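4.2 What the money went to, and what we'd plan for next time

Let me get the boring part out of the way first, as it's what people email us for. We bought both arms from Avorano in December, as a pair, and the quote was good for 40 days. That sounds like plenty until your purchasing office wants 3 rounds of signatures. The arms ate most of the budget, and we'd planned for that. What we hadn't planned for was fingers! We set aside money for one spare set per arm and should have set aside a lot more – the Orkus fingertips cost 190 dollars a pair, and the black mesh ones get scuffed along the rims (see Figure 7b).

The other line we got wrong was props. Our tabletop tasks need ordinary stuff: paperbacks, bagged clothes, an electric pan, and the tree-shaped bookshelf that takes its books at a slant. We wrote down 37 items on the first shopping list and priced them as an afterthought, and I'd really urge you to give them their own line.
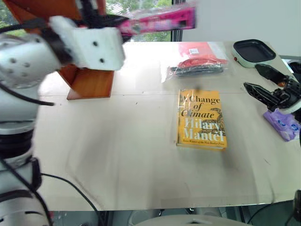
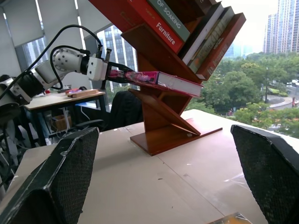 Figure 7. Tabletop work with the two arms. (a) A paperback and bagged fabric on the table, with a pink package in one gripper. (b) Wrist view of the bookshelf, with a pink book held near a lower slot.

Cables are worth a thought too. We ordered ours from Plerwood in one length (cheaper in bulk, we figured) and then ordered longer ones a month later, so we paid shipping twice. If I were drawing up the Hrytsenko project budget again, I'd measure the room before asking for any quotes, and I'd get the wrist camera mounts priced together with the grippers. Table 5 splits the costs by year, with repairs kept apart from new purchases.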